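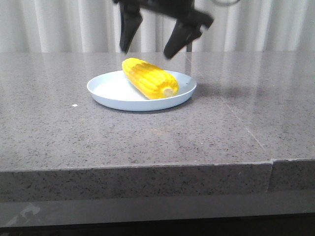 I had been looking forward to this one for weeks! Marion Halliday runs Garemness, a tiny two-room shop in Hepburn that sells, repairs and (if you ask nicely) rents out play food, and I have wanted to talk to her ever since my niece got a set of her secondhand vegetables and refused to eat dinner off anything but the toy plates. So I drove up in November, got lost twice, and arrived just as she was putting the kettle on.

"Sit anywhere that isn't a pear," she told me, and I moved three pears.

Marion started out sewing costumes, then made a few bread rolls for a school play, and it got away from her. The shelves at Garemness now hold 358 pieces, and I only know that because she had just finished her stock list and was very pleased about it. I asked which one people pick up first.

"Corn," she said, before I'd even finished asking. "Always corn! Put a bowl of fruit and one ear of corn in front of a three-year-old and watch. It's the bumps. They run a thumb along the rows, and then it goes straight in the mouth, so I wash a lot of corn."

She has opinions about yellow, too. A pale cob looks sad, she says, and a really orange one looks like a carrot that went wrong. What she likes is a loud, sunny yellow with a bit of shine on it, and a cut end where you can see the lighter middle with the kernels going around it. "Somebody bothered with the end," she said. "Kids look at the ends of things. Grown-ups look at the side."

I asked about plates next, and this is where she really got going. Marion doesn't care for the little printed ones with flowers or cartoon faces. She'd take a plain pale blue plate over all of them.

"There's hardly any blue food," she said. "So whatever you put on it, you can see it. Yellow on light blue, you could spot that from across the street. And I want a rim. Doesn't have to be a tall one, just enough that the corn doesn't roll off and go under the stove." 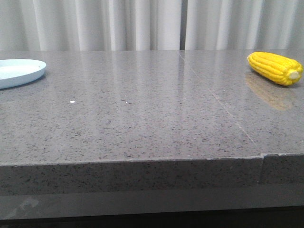 We talked for a long time about where to play, because I'd always assumed you needed the whole wooden kitchen with the knobs and the little sink. Marion shook her head at me. She used to keep one in the front room, a Kavville, and children would open and close the oven door for an hour and never cook a thing (my niece does exactly this). These days she tells parents to clear a stretch of counter or a low table and put out two things.

"One plate, one vegetable," she said. "That's lunch. They'll put it on the plate and take it off again, and put it back on, and you think, surely that's the end of it, and no. Fourteen times! Then it's your turn and you have to say thank you."

She likes a speckled gray stone top for this, the polished sort, partly for how bright colors look on it and partly for how fast it wipes down. Her one complaint is the noise of a plastic plate being slapped down on it before 8 in the morning. With small kids she'd go for a rug.

And what about cleaning? I do mine in a bucket and feel guilty. Marion says a bucket is fine. Warm water, a drop of dish soap, an old soft toothbrush between the kernels, then dry it on a towel with the cut end down. She did try a fancy spray called Mutilus once and everything smelled like a dentist's office until spring, so she gave the bottle away.

Her oldest customer is 56 and buys only eggplants. I asked why eggplants and Marion said she'd never liked to pry.

Before I left she showed me the repair drawer, which is mostly strawberries missing their leaves and one very chewed bun. She fixes what she can in the evenings with the radio on. I came home with a cob of corn for my niece and, okay, a second one for my desk. Garemness is open most afternoons, and you should knock hard if the light is on and the door is locked – she's probably in the back with the kettle.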